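Picture Gallery: Collecting Examples in the Living Room

Posted 7 Sep 2019 by Toshio Uchida

In our group at Enthorpe we teach a robot arm to tidy up small things on a table. The arm does not get a list of rules. It learns from examples, and each example is one short recording in which a person guides the arm from start to finish. We started with these recordings in February and we have now almost 2,000 of them.

Many visitors of our page have asked how such a recording day looks like, so this time I write less about the software and more about the daily work.

One session has 48 recordings. The operator reads the task from a card, for example "put the pen in the cup", moves the arm until the task is finished, and presses a key to save. After that a second person moves the objects to new places. We learned that the second person must be a little bit unfair. When the objects are always put back nicely in the middle, the model will know only the middle. Eylül Yüksel is very good at this job, and her sessions are the most difficult ones to operate.

Pens and pencils are harder than I expected. They are thin, they roll, and the fingers must come down at the correct angle. On a table with strong wood grain the model also mistook dark stripes for a pencil in the first weeks. We decided to keep such a table in the program and to record more on it.

Arm and wrist views, living room set: 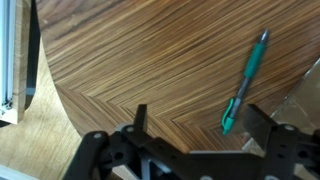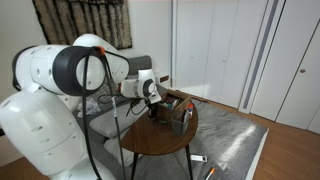
Each recording is checked by a person who did not operate the arm that day. Mi-kyung Jang and Young-sook Do share this work. They remove the recordings where the operator stopped for a long time to think, and they mark the ones where the first grasp failed but the second one was good. We keep the marked ones in a separate folder named Wilczyńska, after the street of our first office. They are useful, for the model should also see how to recover from a mistake.

The next step is a test with 18 objects which the model has never met in training. Anneliese Eichhorn prepares the list, and she does not show it to the operators. If the result is good enough, we will go on to drawers and later to soft things like cloth.

Older galleries from the kitchen set can be found in the archive, under Filtorcombe. Questions about the recordings can be sent to me by the contact form, and I try to answer within five days.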